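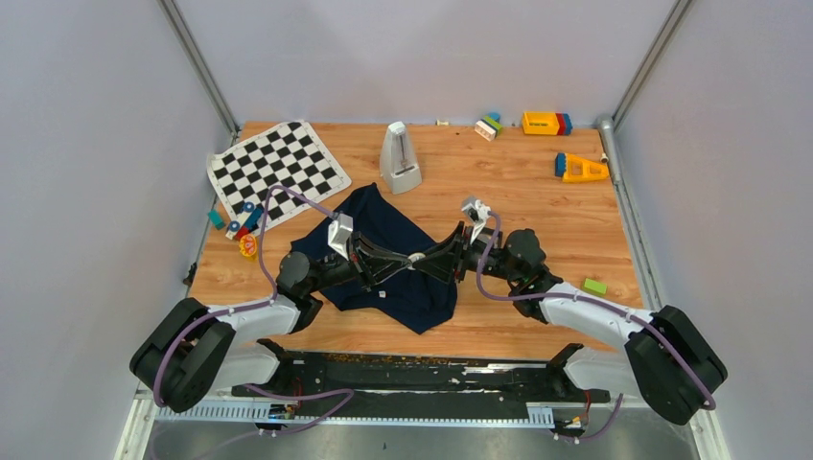 1/ ok closet clearout thread. Started in December, still going. Been asked the same questions in my DMs all week so dumping it in one place. Selling used clothes, what moved, what sat there, what I'd skip

2/ background: one closet, one dresser, a suitcase under the bed I had not opened since the last apartment. Most of it fine. Some of it with tags still on, which, ugh

3/ went through old order emails first. Only the ones from the past couple years, only clothes. $1,563. Had to go lie down. And that's without anything bought in an actual store with a card

4/ so the plan was sell what I can, donate the rest, keep what gets worn. Simple on paper. Took way longer than a Saturday

5/ sorting: I tried the hangers-turned-backward thing. Didn't work for me, I kept turning them back without thinking. What worked was putting everything I wore into the left side after washing. After a month the right side was basically a museum

6/ also try stuff on. Really on, with shoes, walk to the kitchen. Half of my "maybe" pile answered itself by the time I got to the fridge

7/ where I sold: mostly Pliro, and the consignment place on Lamside for coats. Very different animals, will do both

8/ Pliro first. Listing is free, they take their cut when it sells. Buyer pays shipping unless you click the wrong toggle like I did on the first listing and mailed a pair of boots across the country for basically nothing. CHECK THE TOGGLE

9/ measurements measurements measurements. Pit to pit, length, waist laid flat. Lay it on a table and smooth it out, don't pull it. The size tag means nothing, I have three different sizes of pants that all fit the same

10/ if you skip measurements you'll get asked for them at 11 pm by someone who then never buys. Put them in and that mostly stops. Mostly

11/ dark clothes are the hard ones. Black shows up gray, navy shows up black, and everyone wants to know which. Daylight, plain surface, no flash. And write the color out in words: "navy, looks black indoors"
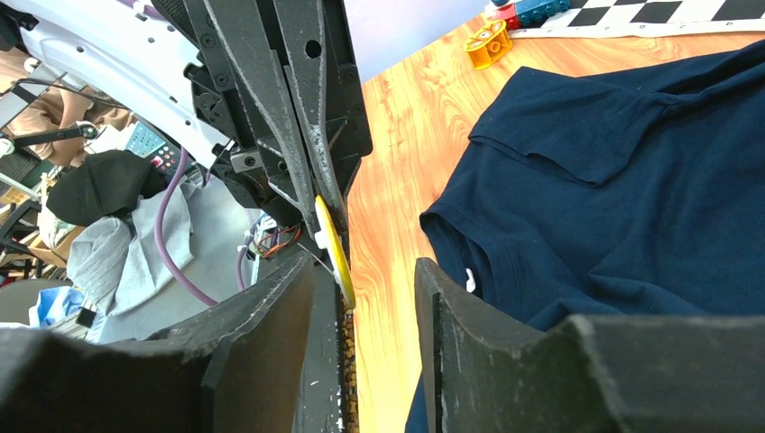

Dark garment, tabletop.

12/ lint roller BEFORE you take pictures. I did a whole evening of black stuff and then saw what it looked like on a bigger screen. Redid all of it. cat owners you know

13/ flaws: say them, show them. Pilling under the arm, loose button, faded knees. Stuff with a flaw written down sold fine, a bit cheaper. The one time I forgot to mention a tiny hole by the hem I had to refund the entire thing and she kept the shirt

14/ prices. Look at SOLD listings, ignore the asking prices. Someone can ask whatever they want for a cardigan. Doesnt mean anyone paid it

15/ what sold fast: plain wool sweaters, jeans in boring blue, raincoats, anything kids. My Snorradóttir sweater went in under an hour, $70, scratchy as anything and I'm still a little sad about it

16/ what sat: party dresses. Work blazers. Every single top with a cutout. Belts. I have dropped the price on one green dress so often that I think it's now cheaper than the mailer

17/ Priltetti jeans were a surprise. Bought them used myself, wore them to death, figured donate. Sold for more than I paid. No idea. Someone told me people like the older cut?

18/ offers. You'll get lowballed and it isn't personal. I set a floor in my head before I list and just decline under it, no message. Used to write back these long polite paragraphs. Waste of an evening

19/ the people who say "can you hold it til payday" - I held two things. One paid, one vanished. So now no holds. Sorry, I know

20/ consignment on Lamside. Good for coats and leather bags, bad for everything else. They keep half, they pick the price, and you wait. But no mailing and no messages, you drop the bag and go home. For a heavy winter coat that's worth it, shipping a coat is miserable

21/ call first though. They only take whatever season is coming next. I carried a bag of winter stuff down there at the wrong end of winter and carried it right back up the hill

22/ washing before you sell, yes, obviously, but read the tag. I felted a perfectly sellable sweater because I was doing everything in one load to be quick. It would now fit a toddler. It went to my neighbor's toddler

23/ smell is a bigger deal than stains imo. Anything out of that suitcase smelled like suitcase. Hung it by an open window for a couple days, then washed, then window again. No sprays, people complain about the sprays more than the suitcase

24/ folding for the mailer: sleeves in, sides in, fold up from the bottom, tissue if you have it, skip it if you don't. Reused mailers are fine, I've never had a complaint. Just cover the old label COMPLETELY, mine went back to the first sender once

25/ weigh it packed and not before. Kitchen scale. The weight jumps right at the point where you were being cheap with the postage

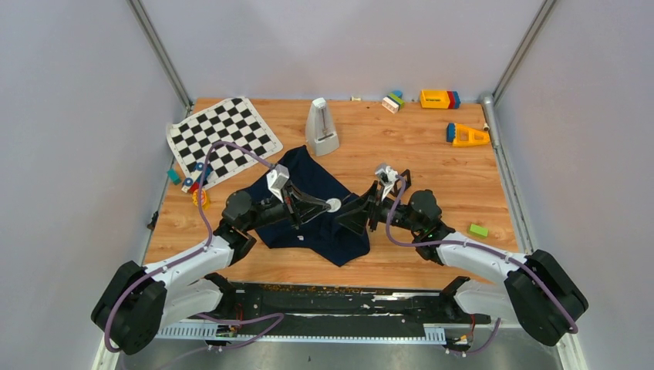 Nelu Ciobanu: do you bother ironing before you list? I've been steaming everything and it eats up my whole evening, and then it gets folded into a bag anyway

26/ replying to Nelu here bc a few others asked too. Linen and button-up shirts yes, it makes a real difference in what people offer. Tshirts and knits no, just flatten them with your hands. And never for the mailing part, they know it's been in a bag

27/ total so far, after fees and postage: $640. Took out the boots disaster too so it's a true number. Against the email total up in 3/ that's... yeah. Don't do this math if you're having a bad day

28/ was it worth the time? depends what you're counting. If you're slammed, donate it all and be done, no guilt. I liked the fiddly part, kind of a podcast activity for me

29/ for donating: call around. The big bins by the grocery store are easy but shelters often want specific stuff - warm socks, belts (!!), plain coats, bags with working zippers. My unsellable belts all went that way

30/ torn stuff: please don't put it in the donate bag hoping for the best. I cut old tees into cleaning rags, and the textile drop at the transfer station takes the rest. Dry and bagged, thats their one rule

31/ things I regret selling: the Snorradóttir, see above. And a denim jacket, because it turned out I owned exactly one layer for spring. If you're on the fence, put it in a box with tape on it and wait a season. Costs you nothing but the box

32/ do I still buy clothes, yes. Used mostly, and I make myself write down what I'd wear it with. If I can't come up with an outfit out of stuff I already own it stays in the cart. The cart is very full

33/ someone asked about taxes, I have no clue, ask someone with a clue. Keep your emails though

34/ also asked: yes I list everything at night and post it in the morning before work. More eyes, or feels like it. Mail goes out on the way to the train. If I let a package sit on the hall table it lives there for a week

35/ green dress is still up btw. size medium, runs small, pockets. Will throw in a belt if I find one I missed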